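Workshop notebook, Usley site
Wednesday, open day for Redus and visiting staff from Serra
Entry by W. Schwerdtfeger; additions by U. Swati marked US

08.15. Hall opened. Present from our side: Schwerdtfeger, Swati, Stüber. Javiera Quiroga was expected at nine and arrived at 09.20 with the visitor badges. The order of the day was the one agreed in June: reception, safety briefing, hand demonstration, questions, closed session with Redus after lunch.

Floor preparation was completed the evening before. Hazard tape has been renewed along the visitor side. The old tape had lifted at two corners and was removed with its residue, and the white floor was washed afterwards. The speckled mat was left in place under the working area. It should be cleaned before the next visit; the marks near the middle do not come out with a dry brush.

08.40. Start-up of the arm. Reference run without fault. The hand was powered separately and brought to the half-curled rest position, fingers together and downward. We have settled on this as the standard posture for the beginning of a demonstration. An open hand invites visitors to reach towards it, as was noted at the Testent visit.

09.30. First group, 12 persons. Safety briefing given by R. Stüber in the usual form. The point concerning the stop button was repeated at the request of a visitor from Serra, who asked whether visitors themselves were permitted to press it. The answer given was yes, at any time and without asking. This should be added to the printed sheet.

09.50. Demonstration, first part: slow closing and opening of the fingers, one after the other and then all together. Speed limited to the training setting. A fault message appeared on the second repetition (finger three, position not reached in time). The routine was halted, the message acknowledged, and the repetition carried out again without further trouble. Mrs Quiroga explained to the group what had happened while this was being done. It is recommended that one person always be free to speak in such cases.

US: The same message was seen twice in last week's rehearsal. Both times it came on the second repetition and never on the first. I suspect the waiting time in the routine and do not think the finger itself is at fault. I have raised it from 118 to 170 milliseconds and will watch the log.

10.20. Second part: picking up and setting down of the foam block, the cloth bag and the cardboard tube. The block and the tube were handled correctly on each attempt. The bag was dropped once in front of the group. Visitors appeared more interested in this than in the successful attempts, and most of the questions which followed concerned it. Mavis Montoya of Redus asked how the contact surface of the palm wears over time and whether the raised dots could be replaced separately. At present they cannot. She was told that the palm surface is inspected after every 3000 closings and changed as a whole. She requested this in writing. Action: Swati.

11.10. Second group, smaller. Same order. No fault message with the new waiting time. A question was put regarding noise, which could not be answered with a figure. A measurement at visitor distance should be taken before the next open day.

12.00. Hall closed to visitors. The arm was left powered with brakes on, as Redus wished to look at the wrist more closely after lunch.

13.15. Closed session. Redus is content with the reach and the grip force but regards the routing of cables across the floor as unsuitable for their own hall, where trolleys pass. Stüber proposed an overhead guide. A sketch is to be sent to them together with the answer on the palm surface. No decision was taken on a loan period.

14.30. Shut-down and inspection. Screws at the wrist checked and found tight. Palm surface wiped. The log was copied to the shared folder under Usley, open day.

Outstanding:
Written answer to Mrs Montoya (Swati)
Sketch of overhead guide (Stüber)
Safety sheet, new wording on the stop button (Quiroga)
Noise measurement (Schwerdtfeger)
Mat to be cleaned or replaced (not yet assigned)

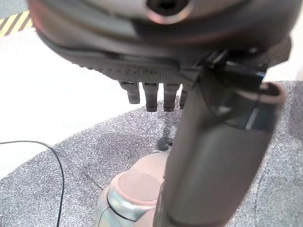 The log is to be read again on the next working day before the waiting time is entered in the standard routine. Until then the raised value applies to demonstrations only, and the rehearsal file remains unchanged.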